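Print this story | E-mail this story

2019-08-21
By Komby staff

Company Says New Nindov Route Is 450 Meters Long. Old Guidebook Says the Wall Isn't.

Shetty, the rope and harness maker, announced this week that its sponsored team has finished bolting Zistier, a sport route up the south face of Nindov. The company calls it "the longest fully bolted climb in the range" and puts the length at 450 meters. It is graded 5.12c, with most of the pitches at 5.10 or easier.

Those are big claims, and so far they rest on a press release and a hand-drawn topo.

The trouble starts with the wall. The last printed guide to Nindov gives the south face a height of 356 meters from the scree to the summit ridge. A route can be longer than the wall it climbs, of course. Traverses count, and so does wandering around looking for better rock. But the topo Shetty sent us shows a line that goes nearly straight up, with one short step left under the big roof and another back right above it. It would take a lot more sideways climbing than that to find the missing distance.

We asked the company how the route was measured. The answer, by e-mail, was that the team "added up the rope used on each pitch." Asked whether that meant rope run out between anchors or the full length of the rope carried, Shetty said it would check. It hadn't replied by the time we posted this.

The pitch lengths on the topo don't help much. Three of the pitches have no length written next to them at all, and the ones that do come to 230 meters. The three blank pitches would have to average more than 70 meters each to reach the advertised total. The company says the route can be climbed with a single 70-meter rope. Somebody should have noticed that before it went out.
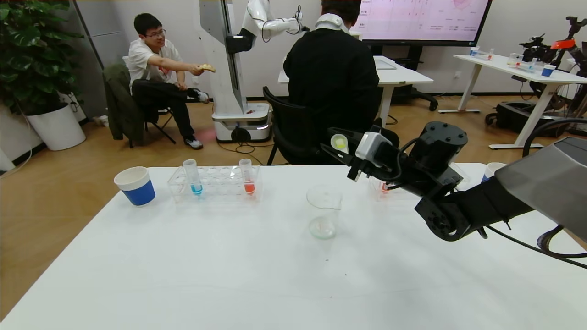
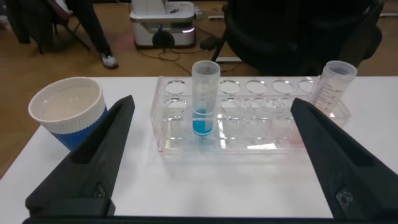
Section: Routes and Records

There's also the word "finished." The release says the team placed the last bolt in May and made the first free ascent the same week. Further down, it says pitch seven was climbed "with one rest" and that a clean ascent of the whole route in a single push is planned for the fall. That's a good effort on a hard wall, and the climbers deserve credit for the work. It isn't a free ascent by the usual meaning of the term, and the headline on the release says it is.

Then comes the grade. With nobody outside the team reported on the upper half, 5.12c is a proposal. Grades on new long routes tend to move once other people get on them, usually down, and the crux here is a slab that reportedly follows shade for only a few hours each morning. How hard it feels at two in the afternoon is anybody's guess.

The bolts raise a different question. Shetty says there are 200 on the route, counting anchors. If the climb really is 450 meters, take away two bolts at each belay and the spacing gets fairly wide for something the company is selling as friendly to newer climbers. If the climb is closer to the guidebook height, the spacing looks normal. In other words, the bolt count fits the shorter number better.

None of this makes Zistier a bad route. The lower slabs on Nindov have had a good name for years, and there's been talk of a bolted line through the roof for almost as long. A few parties who walked in this summer came back happy with the first four pitches, by the accounts posted on our route page. One party turned around at the fifth belay after finding a single bolt where the topo shows two. Shetty says the second one has been added.

Anyone planning a trip should carry a second rope for the way down until the pitch lengths are published. The descent notes say "rappel the route," with no mention of which stations are close enough for one rope. Start early, and bring a few quickdraws more than the topo asks for.

Komby has listed Zistier in its route database with the length left blank. We'll fill it in when somebody takes a tape up there.

Print this story | E-mail this story

Contact Komby | Copyright 2019 Komby. All rights reserved. | Back to top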